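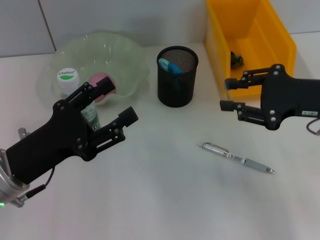 *Scalloped bowl, mesh pen cup and open-fronted bin on the white worktop.*

# Small storage: gallery

This page covers the small containers kept on the white worktops. It is one of a set; shelving, drawers and wall rails have their own pages. The entries were written by Svitlana Skoryk and checked against the stock list by Demyd Zakharchenko on 20 March 2020. Only one of the containers came with the furniture. The others were bought separately or moved over from the old cupboards.

Entries give the type of container, what it is suited to and how it should be looked after. Where a maker is known it is named. Prices are left out, as several lines have been discontinued.

## Bowl, pale green

Large, translucent plastic, with a wavy rim. In use for mixed items: a white bottle labelled "Cleibon", a green-and-white tube or bottle, and a pink ball.

The open shape makes this the quickest container to clear and the easiest to overfill. Bottles should go in first, against the side, with round items next to them. Nothing should stand so high that the bowl tips when it is pulled across the table by the rim.

Wash by hand in warm water. The waves in the rim hold dust and need a soft brush. The bowl does not stack well with round-rimmed bowls of the same width and should be stored on top of a pile.

## Pen cup, black mesh

Wire mesh, cylindrical, with a rolled rim. Stands at the back of the worktop, between the bowl and the bin. The light blue and teal items in it look like the handles of scissors or similar tools.

Scissors go in blades down. Craft knives are not kept in open cups and belong in the Fomano drawer insert. Fine pencils can catch in the mesh when lifted at an angle, so they have been moved to a solid pot.

Mesh cups are dusted with a dry brush, then wiped. If the coating chips at the base, fit a felt pad before the cup goes back on a white surface, as bare wire leaves grey marks that are slow to remove.

## Bin, yellow

Bright yellow plastic, open at the front, with sloping sides. Placed against the wall. A small dark green object lies near the back of it.

The low front allows items to be taken out without moving the bin. It suits toys, cloths and other light things. Loose beads, clips and screws roll forward and should be kept in lidded tubs. Ihor Romaniuk has asked for the opening to face the room at all times; a bin turned to the wall tends to be filled from above and then forgotten.

Bins of this type may be stacked when empty. Wipe with a damp cloth and mild soap. Scouring pads dull the surface.

## Worktop and wall

White top, pale grey wall behind. There is a vertical seam at the left where two wall panels meet, running down to the table surface.

The panels are from Hivwood, ordered by Maksym Mykhailiuk in August under order number 2000. The seam is to be cleaned with a dry brush only. Water run along it can get behind the panel edge. Containers should be moved forward before the wall is wiped.

The top can be cleaned with any non-abrasive spray. Ink should be dealt with the same day. Coloured plastics may mark a white surface if left standing in strong sun, and the blinds are lowered in the afternoon for that reason.

## Labels

Container labels follow the Etix scheme: one number per container, printed small and fixed underneath. The bowl is 19 and the bin is 24. The pen cup has no flat area large enough for a label and is listed by position instead.

If a container is replaced, the number passes to the new one. If it is withdrawn, the number is left vacant until the list is next revised.

Corrections to the entries go to Marta Marchuk. Please quote the label number and the page title.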